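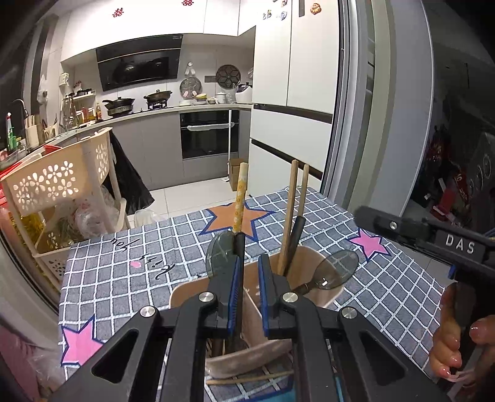 News Release | Home Robotics

Sovcombe publishes first results from its Kitchen Table Study

MARNATPORT, January 15, 2023. Can a machine tidy up after dinner yet? Sometimes, and more often than we expected when we started! Sovcombe today released the first results of its Kitchen Table Study, which looks at small household chores one at a time and asks how close robots are to handling them in an ordinary home.

The study covers 19 chores, from sorting utensils to folding dish towels. The team worked from 283 recorded sessions in which people did the chores themselves with hand-held grippers, so that a robot could later learn from the same motions. Ivanov, the robot arm used in the trials, then tried every chore on its own.

Cups and bowls went well, and so did anything with a thick handle. Ivanov put spatulas and ladles back in their holder in 90 percent of its attempts, a result that had the whole lab cheering.

Thin things are another story.

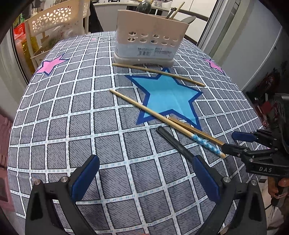

A chopstick on a tablecloth gives a gripper very little to hold. It can roll, it can lie right against its neighbor, and the cloth bunches up if the fingers press too hard. Ivanov finished only 2 of the 19 chores without any help from a person, and putting away chopsticks was not one of them.

"People do this while talking on the phone," said Todor Berisha, who leads the study at Sovcombe. "You pick up a chopstick, turn it in your fingers, and drop it in with the others. When you watch it slowed down there is so much going on, and I love that we finally get to study it properly."

Berisha said a robot that clears a whole table by itself is still some years off, but he sees single chores becoming practical much sooner, starting with sturdy utensils and dishes.

The next round of trials begins in August at Situdholm, the company's test apartment, and will add drawers, lids and wet dishes. The full chore list and scores are available from the Sovcombe press office on request.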